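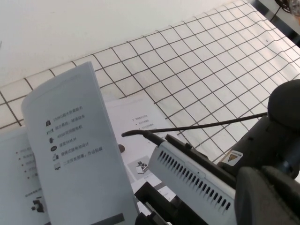

Peter Brabec preguntó al final de la última clase si en una hoja de producto hay que traducirlo todo o basta con las cifras, y Manaia Ormsby contestó que las cifras ya vienen traducidas, que lo que cuesta son los nombres de lo que se mide. De ahí salimos hoy.

Apuntes, tema 4 — La hoja de producto como texto técnico
Taller de documentación, jueves

Material: hojas impresas en chino, sueltas, sobre los azulejos. Se trabajan en papel, sin pantalla.

1. Lista de características
Seis líneas, un icono por línea. Frases muy cortas, casi sin verbo. El número suele ir pegado a la unidad.
150KG超大载重能力 — capacidad de carga muy grande, 150 kg. Ojo: 超大 es publicidad, en la ficha interna se quita.
400W双驱动电机 — doble motor de tracción, 400 W. ¿400 cada uno o en total? La línea no lo dice. Anotar la duda, no resolverla por intuición.
速度5KM/H — velocidad. ¿Máxima? Tampoco lo pone.
便携式换电池设计 — cambio de batería, diseño portátil. Mejor reordenar en castellano.
二次开发部署，方便拓展 — "desarrollo secundario" NO. Es desarrollo propio del cliente sobre el producto, fácil de ampliar. Error de casi todos en la práctica anterior.

2. Tabla de especificaciones
Otro género. Banda oscura de encabezado y filas debajo, sin adjetivos. Las medidas van en un solo bloque con asteriscos; en la ficha nuestra se pasa a × y se separa.

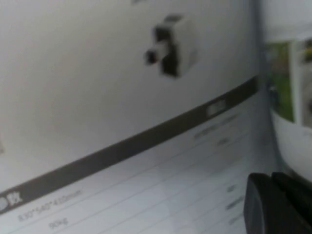 Fig. 2. Tabla bajo la banda oscura: 830*540*410mm y, algo más abajo, 90kg.

No dar por hecho el orden largo, ancho, alto. Se comprueba en la fila y si la fila no se lee se deja "dimensiones" a secas.
Lo mismo con los kilos: peso y carga no son lo mismo. 150 está en la lista como carga; para 90 hay que leer el nombre de la fila antes de escribir nada.

3. Para entregar
— Ficha en castellano, máximo 300 palabras, plantilla Hinds (la de Brovari ya no vale).
— Glosario aparte, 15 términos, con el caracter original al lado.
— Lista de dudas. Cuenta para nota, no la dejéis para el final.
Código de la tarea: 623. Papel en el casillero, antes de clase.

Pendiente: unidades con mayúscula (KG, KM/H), normalizar a kg y km/h. Lo vemos el próximo dia con la hoja de Zirnenine.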